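Swap shelf news: the Pettigrew Room is filling up again

What a month it has been for the swap shelf! When we opened the Pettigrew Room last spring we had one bookcase, a kettle and a hand-painted sign, and I did wonder whether anybody would climb the stairs to find us. Well, they did. We have now passed 400 items rehomed, and 152 of those went out in December alone, when half the town seemed to be clearing cupboards and the other half was looking for stocking fillers.

The big favourite at the moment is craft supplies. Somebody left a whole suitcase of wool (lovely heathery greens, and a mustard that was gone within minutes), and it has already come back to us once as a pair of baby blankets for the next person to enjoy. Jigsaws are flying too. Please do write on the lid if you know there's a piece missing, as a surprising number of people don't mind at all so long as they're warned!

Unopened toiletries and bathroom bits are very welcome as well. We had a good run of gift sets in the new year, the sort with three bubble baths and a candle, and they went straight out to people who were really pleased to have them. Bedding and towels should be clean and folded, please, and anything electrical needs to go to Indira Hegde first so that she can test it on the bench downstairs.
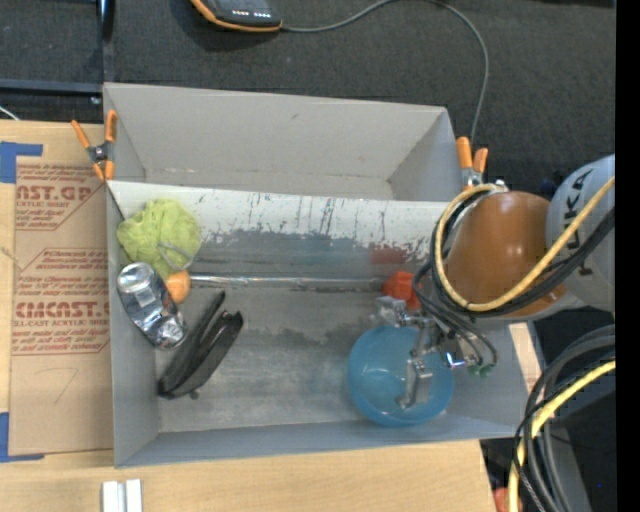
Can I take something if I haven't brought anything to swap?

Of course you can. There's no points system and no need to keep a tally, so take what you'll use and bring something along another time if you happen to have it.

A few of you have asked about larger things such as chairs and small tables. We can't store them upstairs, but there's now a cork board on the landing where you can pin up a card with your details. Two bookcases and a cot have found new homes that way already, and the cot went to a family on the same street as the people giving it away, which made my week.

We're also trying a repair hour from 3pm, straight after the toddler group. Indira did a practice run with 15 of us squeezed round the long table, and I came home with a lamp that works and a zip I can finally do up. Bring your own thread if you're fussy about colour. Buttons we have in abundance, in the old Vimska biscuit tins by the window.

Next on the wish list are children's wellies in any size, and flower pots for the seedling swap. Leave them inside the porch if the door's locked.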